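Pinza manual de captura Draver P3

Aviso de servicio y ficha de equipo para unidades en explotación

Referencia del aviso: Draver P3 / dedos articulados
Estado: abierto
Ámbito: laboratorios, centros de formación e instalaciones de recogida de demostraciones

Descripción del equipo

La Draver P3 es una pinza de accionamiento manual destinada al registro de demostraciones de manipulación. El operador sujeta la empuñadura, acciona los dedos mediante el gatillo y el conjunto registra la apertura de la pinza para su uso posterior en el aprendizaje de tareas robóticas. Se suministra en parejas, con una unidad para cada mano, y admite conexión por cable al módulo de registro Potar.

El equipo se emplea sobre todo en tareas domésticas con objetos blandos: doblado de prendas, cambio de ropa de cama, clasificación de textiles y recogida de objetos pequeños.

Incidencia comunicada

En agosto, el servicio técnico recibió tres comunicaciones relativas a la pérdida de fuerza de cierre durante la manipulación de tejidos. En los tres casos, uno de los dedos presentaba holgura en la articulación y el cierre dejaba de ser simétrico. La tela se deslizaba por el lado afectado mientras el módulo de registro seguía indicando una pinza completamente cerrada.

El fallo no genera ningún código de error. La lectura de apertura se toma en el gatillo y no en la punta, de manera que una sesión completa puede almacenarse con valores incorrectos. En una de las instalaciones afectadas, el centro de ensayos Irness, fue necesario descartar 300 demostraciones antes de localizar el origen del problema.

Se ha comunicado además un pellizco leve en el dedo índice de una operadora, que intentó recolocar a mano la punta desalineada sin soltar el gatillo. La lesión no requirió asistencia médica.
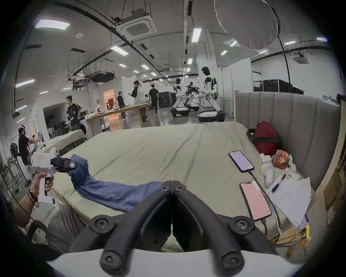
Las tareas con ropa de cama y paños son las que más exigen a la articulación. El tejido transmite una tracción lateral a la punta, sobre todo cuando se extiende o se arrastra en diagonal, y el par de apriete de los tornillos disminuye antes que en el trabajo con objetos rígidos.

Causa identificada

El análisis dirigido por Alžběta Kováčik, responsable de seguridad de producto, atribuye la holgura a una aplicación insuficiente de fijador de roscas en la articulación. La anomalía afecta a las unidades montadas con el juego de tornillería Osei de primera serie. No se han observado grietas ni deformaciones permanentes en los dedos examinados, y el mecanismo del gatillo queda fuera del alcance de este aviso.

Comprobación antes de cada sesión

1. Desconecte el cable del módulo de registro.
2. Con el gatillo suelto, observe la separación entre ambos dedos. Debe ser simétrica respecto al eje de la empuñadura.
3. Ejerza una presión lateral ligera sobre cada punta. No debe apreciarse juego en la articulación.
4. Cierre la pinza sobre un paño doblado y tire de él con la mano libre. El paño debe quedar retenido por ambos dedos.
5. Repita la operación con la segunda unidad de la pareja.

Cuando el uso sea continuado, la comprobación se repetirá cada 8 horas de trabajo. El resultado se anotará en la hoja de control de la unidad.

Medidas obligatorias en caso de holgura

Retire la pinza del servicio y márquela de forma visible. No apriete los tornillos sin aplicar fijador nuevo – el reapriete en seco oculta el síntoma durante unas horas y el fallo reaparece. Queda prohibido introducir los dedos entre las puntas con el gatillo accionado o con el equipo conectado.

Las demostraciones registradas desde la última comprobación conforme deben separarse del resto hasta su revisión. Se recomienda contrastar la señal de apertura con el vídeo de la sesión en los momentos en que el tejido se levanta o cambia de manos.

Orden del puesto de trabajo

El puesto debe permitir el recorrido completo de ambos brazos. Los cables de conexión se guiarán de modo que no crucen la zona de agarre ni puedan engancharse en la articulación. Los objetos ajenos a la tarea se mantendrán fuera del alcance de las puntas.

Juego de sustitución

Contenido: tornillería completa para dos dedos, fijador de roscas, llave de montaje y hoja de control.
Compatibilidad: Draver P3, mano izquierda y mano derecha.
Garantía de la reparación: 18 meses.
Coste: sin cargo para las unidades incluidas en este aviso.

La sustitución debe realizarla personal formado por el fabricante o por un distribuidor autorizado. Las unidades con holgura en ambos dedos se enviarán al servicio técnico de Draver en su embalaje original – no se admitirán conjuntos desmontados.

Solicitudes

Para solicitar el juego, indique el número de serie de cada pinza, el tipo de tarea habitual y la fecha de la última comprobación conforme. El número de serie está grabado en la base de la empuñadura. Las solicitudes se tramitan por orden de recepción, con prioridad para las instalaciones que hayan comunicado lesiones o pérdida de registros.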